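The Card Swap

The swap ran twice a year out of the back half of a paper shop in Mullthorpe, once in February and once in the fall. You paid at the door, you put your cards face down on the long table, and at the end you took home as many as you had brought. I had been going for six years. I always made the same kind of card, a pressed leaf in ink on cream stock with a thin border, and I always took home something better than what I had given.

The fall swap went by mail in October 2020. A letter came from the shop telling us to send our cards in one packet, with a stamped envelope for the return. At the bottom it said there would be a theme, which there had never been before. The theme was mending.

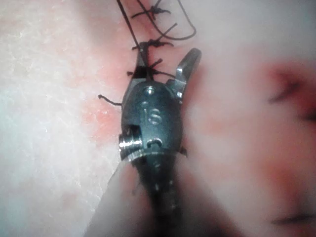
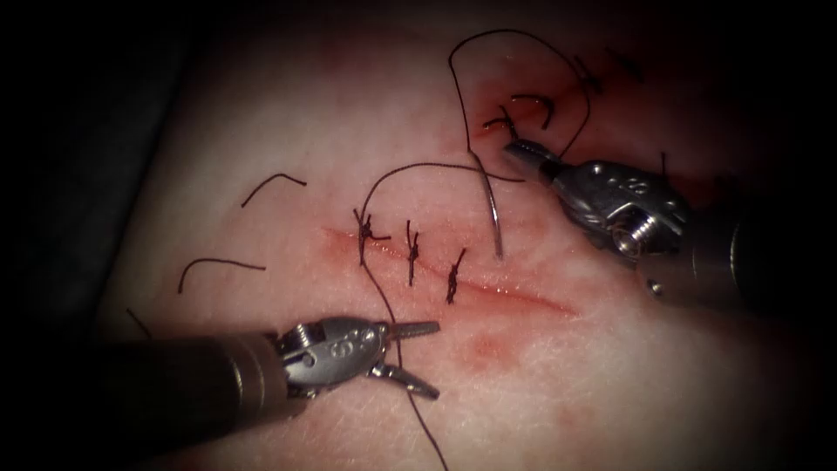
Is a theme a rule or a suggestion, my sister wanted to know, when I read her the letter over the phone. She had sent cards to the swap for longer than I had and she did not like being told what to put on them. She had 200 snowflake cards already cut. If they wanted mending they could mend their own.

I told her I thought it was a suggestion.

"Then I suggest snowflakes," she said, and hung up to see to her oven.

I sat at the kitchen table with my box of stamps. I had leaves, ferns, two sizes of acorn, a teapot I never used, and an alphabet with the Q missing. Nothing in there had to do with mending. I could have bought a needle-and-thread stamp from the Serrano catalog, but shipping was slow that fall and the packets were due in three weeks.

So I tried sewing. I took a sheet of the cream stock, tore it down the middle, and put it back together with red thread. The first one buckled. On the second I made the holes too close and the paper came apart along the line like a check out of a checkbook. On the third I punched the holes first with a pushpin, over a folded dish towel, an eighth of an inch from the tear on each side, and that one held. It took me forty minutes.

I was supposed to send twelve.

By the end of the first week I had four. I kept them under the big dictionary to flatten. I had quit inking the leaves before sewing, as the thread picked up the ink and dragged it. Now I sewed first and stamped after, and the leaf came out with a white gap wherever the pad couldn't reach down beside the stitches. I didn't care for the gap. I tried a softer pad, a Doronier one I had been saving, and the gap was still there, only neater.

My sister called to say she had been thinking.

"If you tore a snowflake," she said, "how would you put it back?"

"I'd use thread."

"I don't sew on paper. What about tape?"

"What kind of tape?"

She had a roll of gold tape from somebody's wedding in Lirkstead. She held the phone in one hand and tore a snowflake with the other, I could hear it go, and then she was quiet for a while. I washed two plates and dried them.

"It looks terrible," she said. "It looks like a present somebody opened and closed again."

"Do another one."

"I'm going to do another one," she said.

I finished the last of mine the night before they had to go. The twelfth was the best sewn and the worst stamped. The leaf had landed crooked and one corner of it ran off the card. I thought about doing it over. Then I signed the back, wrapped all twelve in tissue, and drove them to the post office in the morning with the return envelope folded inside.

It was a month before anything came back. The shop had put in a typed slip saying 274 cards had been received, that all of them had been passed along, and that they were sorry about the wait. I cut the envelope open with a paring knife and laid the cards out in rows.

There was a teacup with a painted crack. There was a fence with one new board. Somebody had darned a tiny square of real wool and glued it on, and it must have cost them extra at the post office. Three people had used bandages. One card was only a birthday cake, very nicely colored, with no mending in it anywhere.

The last one was a snowflake in two halves with gold tape down the middle. The tape had been put on slightly off the tear, so the points didn't meet. I turned it over, though I knew the handwriting would be hers.

I called her up.

"Which of mine did you get?" I said.

"None of them," she said. "I got eleven bandages and a leaf that runs off the edge."

"That's mine."

"Well, it's crooked," she said. "I've got it on the refrigerator."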